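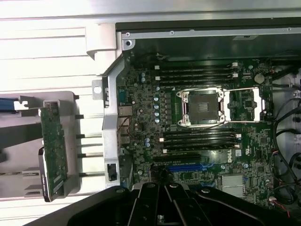 Lengyel, Jul 11, 2023

Hi Tamás,

You asked for something longer than my usual two lines, so get yourself a coffee! I'm writing from the back room with the desktops, and I'm in a pretty good mood about where we are with the refurbishing money.

The quick version first. The grant was for 200 machines and we now have 199 of them logged in, with the last one promised by the Varker office. Of those, 60 are finished and have gone out to families through the Melow program. The rest are at every stage you can think of, from "still has a sticky note with somebody's password on it" (please, people) to nearly ready.

Most of my time since May has gone to the Dell towers. They're lovely to work on once you learn them. The boards take a ton of memory, with one bank of four slots above the processor socket and another four below, and the long levers on the socket frame are sturdy enough that I don't hold my breath every time I lift one. I strip each board of its memory and cooler before I test anything, then check the socket with a magnifier. Bent pins have cost us 3 boards so far. I tried straightening one with a needle and made it much worse, so that one is on me.

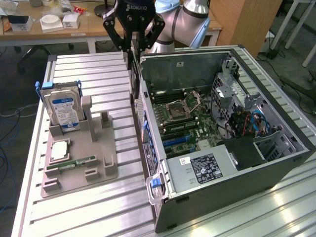

After the socket check I put memory back one stick at a time, and that's slow! But it's how I found out that a lot of the "dead" towers we were given only had one bad stick in them. The blue clips and the blue latch tab on these cases save me a lot of hunting for screws, and I've mostly stopped losing things under the table. Power supplies get their own test, and anything with a noisy fan goes on the parts shelf.

Money: we're under budget on memory and over on thermal paste and coin cells, which I did not see coming. I went with Prokia for the cells and I'd like to move a little from the memory line to cover the next order, if you're okay with that. I'll send the receipts in a separate email, they're a mess right now and I want to sort them first.

Still open on my side are the keyboards (we're short, and half the donated ones are missing keys) and a better lamp for the bench. If you know anyone clearing out an office, send them my way. Could you let me know about the memory line before I place the order?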